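Moving out of the Dovthorpe apartment, a thread. Sun 15 September
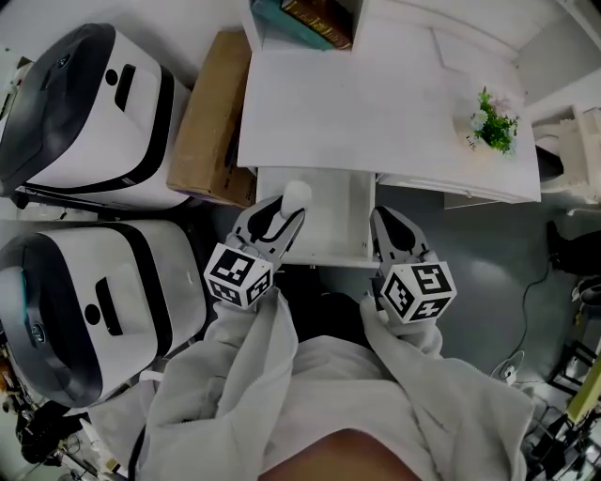
The lease says 55 days' notice, and I gave it in writing the same day I signed for the new place. My plan is to pack one room at a time and finish it before starting the next. Drawers come first. An open white drawer in a cluttered room is where I lose whole evenings, so I set a timer for 10 minutes per drawer and stop when it rings.

Paper is slower than clothes. I keep tax records, the lease and anything with a signature. Old manuals go in recycling. Sunita Halvorsen told me to photograph the meter readings on the last day, and I will.

Got two quotes from movers. Yazzie charges by the hour, Jullia charges a flat rate but wants the boxes taped and labeled before they arrive. Went with Jullia.

Labels go on the side of the box. If you put them on top you can't read them once they're stacked.

Deposit question for anyone who has rented in Dovthorpe: did you get charged for nail holes? My lease says "normal wear" and leaves it there. Arlo Oyelaran filled his and got everything back.

Kitchen is next week. I still need more tape.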